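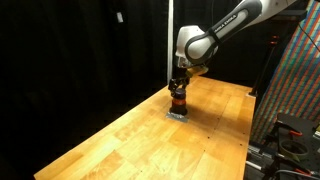
Shanthi Uddin: Please don't pull the tape off that top cold. I did it on my own bench and a strip of varnish came away with it. Warm it, lift a corner, and go slowly along the grain. If it still fights you, stop and write back.

Silver tape and glue residue on varnished butcher-block top
Ticket 300, Tables and Surfaces
Posted in August by Dwynwen Yorath

Print this page | E-mail this page

Status: closed, one item left open
Product: Akanda long top, glued strip, gloss varnish
Reported by: Audrey-Anne Fraser

Original report

We have a long Akanda top in the room with the black curtains. A patch of silver tape is stuck to it to show where a jar goes. The jar is the short dark one with the purple and white lid. The tape has been down for six weeks. I want to move the spot closer to the middle, and when I tried a corner with my fingernail it left a gray line of glue behind. I rubbed it with a dry cloth and it smeared.

Questions:
1. How do I get the rest up without hurting the varnish?
2. What do I use for the new spot?
3. The jar doesn't sit steady. It's worse when it's half on the wrinkled part of the tape. Is it the jar or the table?

I have a hair dryer, dish soap, some Driltia adhesive remover, and a plastic scraper. There is also a can of paint thinner, but I haven't opened it.

First reply, 9:40 a.m.

Leave the paint thinner closed. It can soften a gloss varnish and you'd be looking at a dull patch bigger than the tape. Driltia should be all right, but test it first somewhere that doesn't show, such as the underside of the overhang. Put on one drop, wait 20 minutes, wipe it off, and look at it under the overhead light. If the spot looks cloudy, don't use it on top.

Please also tell us whether the top was ever refinished. The factory varnish and a hardware store varnish don't behave the same way.

Customer, 11:15 a.m.

It was refinished once, before we got it. I don't know with what. I tested the Driltia underneath and can't see any change. The underside feels rougher than the top, though, so I'm not sure it has the same coat on it.

Reply, 11:50 a.m.

It may not. Do a second test on the top, right next to the tape, where any mark would be covered if you decide to leave the spot where it is. Then work in this order:

Take the jar off and put it somewhere else.
Wipe the wood next to the tape with a damp cloth so you aren't dragging grit across it.
Warm one end of the tape with the hair dryer on low. Keep the dryer moving.
Lift that end with the plastic scraper held nearly flat.
Fold the tape back over itself and pull low, following the grain.
Warm the next bit and keep going.

If you have a surface thermometer, stay under 135 degrees F. If not, the wood should be comfortable to rest your hand on. Don't leave the dryer in one place over a glue joint.

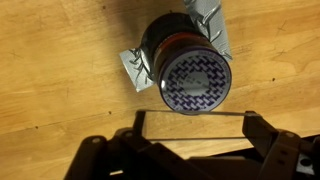

Creased tape takes longer than flat tape. Where it's folded on itself the warm air doesn't reach the glue evenly, and the top layer tends to split from the cloth. If that happens you'll have threads stuck in a gray film. Pick the threads out first and leave the film for the remover. Scraping both together is what makes scratches.

On the jar: stand it on bare wood, well clear of the tape, and press on the rim of the lid in a few places. If it rocks there too, the base isn't flat. If it's steady on the wood and only rocks at the old spot, it's the creases.

Customer, 2:05 p.m.

Jar is steady on bare wood. I tried it at both ends of the table. So it's the tape.

First strip came up in one piece. The second one split the way you said, and I'm left with a gray film and a few threads. I've stopped for now. There are some faint scratches nearby but I think those are old. I can't feel them with a fingernail.

Reply, 2:30 p.m.

Good place to stop. Put the remover on a folded cloth and lay the cloth on the film for a minute. Don't pour it on the wood. Wipe toward the middle of the film so it doesn't spread, and turn the cloth to a clean side each time. Finish with a drop of dish soap in warm water, then plain water, then dry it right away. Water left standing on a glued strip top can get into the joints if the varnish is thin there.

Leave the scratches alone until the residue is gone. Dried glue sitting in a shallow scratch makes it look deeper.

Customer, 3:45 p.m.

Film is off. There's a slightly duller area if I crouch down and look along the table toward the window end of the room. From standing height I can't find it.

Samuele Greco from the finishing side looked at the ticket and suggests leaving the dull area for a few days before trying any polish. Some of it may be remover that hasn't fully gone. If it's still there, a little Flivari paste on a soft cloth, rubbed with the grain, is as far as he would go on an unknown varnish.
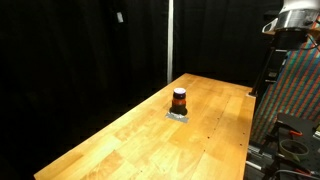 Page last changed: August, 4:20 p.m.

Notes for the new spot

Use a short piece of tape and lay it flat. Roll it down from one end with the side of your hand so it doesn't wrinkle. One layer is enough.
Cut it with scissors. A torn end curls, and the curl catches a cloth every time the table is wiped.
Make the patch a bit bigger than the base of the jar so you can see the corners with the jar in place.
Lift it and replace it every couple of weeks. Glue that stays down longer is harder to get off.
If the jar doesn't have to go back to exactly the same place, a low-tack paper tape is easier on the finish. It doesn't show up as well on light wood.

Still open

The customer also asked about the row of small dark dots along one long edge. We couldn't tell from the ticket whether they are holes or marks in the finish. She'll check them with a toothpick and report back. Until then, keep the remover and the wash water away from that edge.

Cleaning cloths with remover on them should be dried flat outdoors before they go in the trash.

Related tickets

White rings on gloss varnish
Akanda top: gap opening between two strips
Ciltex cloth tape leaves threads behind
Can I use Flivari paste over oil finish?
Jar lids sticking after cleaning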